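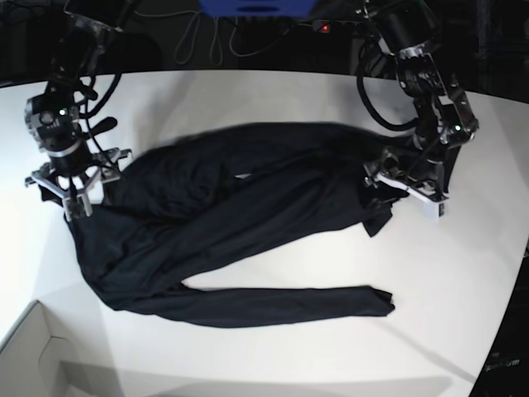
About Doltix

We help people who live in vans, trailers and old buses. Mostly with the boring bits — post, legal overnight spots, where to fill a water tank, what to do when the knock comes at 2am and you've no idea if you're allowed to be there.

Started small. One van, one notebook of lay-bys, a lot of cold mornings. The notebook got passed round, came back with other people's handwriting in it, and we typed it up. That was Esard, our first stopover list. 26 places. A few were terrible.

Today the list has 345 stopovers, all slept at by one of us or by a member before they go in. No pin gets added off a satellite picture. If a spot gets shut, noisy or full of rubbish we pull it, and you'll get a note if you've saved it.
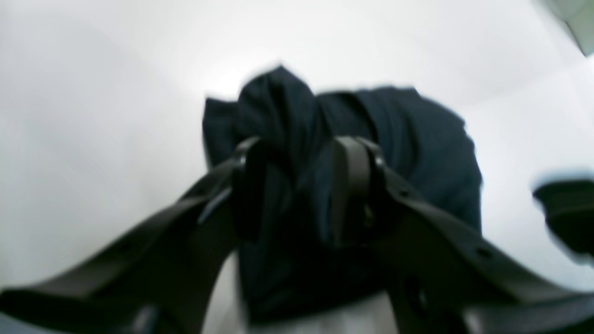 Members also get a postal address at our Irer office. Letters opened and scanned if you want, or just held till you're passing. Parcels too, within reason. No tyres please.

Then there's Tu, our spring meet-up. Every March, a flat field, six days, bring your own firewood. Talks on solar, leisure batteries and damp, a swap table, and a quiet corner for anyone who doesnt fancy company. Dogs fine on leads.

Who we are
Six of us, all part time, all on the road for at least some of the year. So replies can be slow. Signal is what it is. If it's urgent put URGENT in the subject line and whoever has bars will pick it up.

What we don't do
Sell vans. Give legal advice — we can tell you what's worked for us and point you at the rules, thats it. Share your location with anyone, ever.

Money
Paid for by members, we passed 1,000 of them this year. No adverts, no paid-for listings. Campsites do ask. The answer's no. 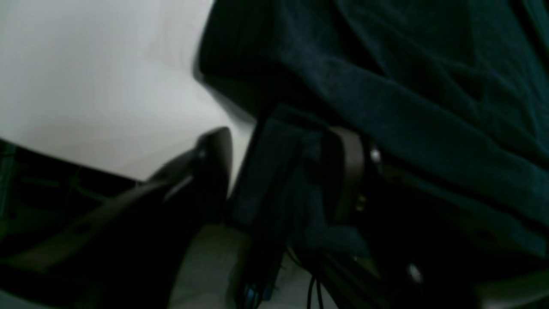
Dark blue fabric, close up.

Joining
Use the form on the Join page. Cancel whenever, no hard feelings. Got a spot we should know about? Send the road name, how level it is and what you could hear at midnight.

Page last updated 5 July 2025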